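4.3 Clearing the Bed Before Changing the Cover

The Zisoddale duvet cover closes along the foot edge. Clear the bed completely before opening the closure. Items left on top slide into the folds and may end up inside the cover.

1. Place an open box on the bed, within arm's reach. Do not use the Hirkero storage bag for this step - it has no rigid sides.

2. Move hard items first: bottles, cups, cases. Check that all caps are closed.

3. Move paper goods and tissue packs next. Keep them apart from bottles.

4. Move soft items last. Lift each one clear of the duvet. Do not drag it across the fabric.

5. Shake out loose cloths and check them for small items before folding.

CAUTION: Do not load the box beyond 3 kg while it rests on the bed.

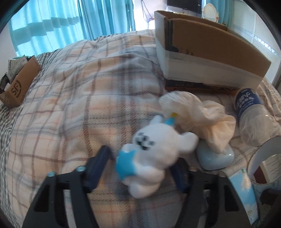
Soft toys are lifted by the body. Small trim such as a hat or scarf is not a handle and may pull loose at the seam. The white plush toy with the blue party hat is held correctly, above the plaid cover. The cream cloth behind it still lies over a pale blue case, so step 2 must be repeated for the case once the cloth is lifted.

NOTE: Remove the box from the bed before opening the closure. Continue with section 4.4, Removing the Cover.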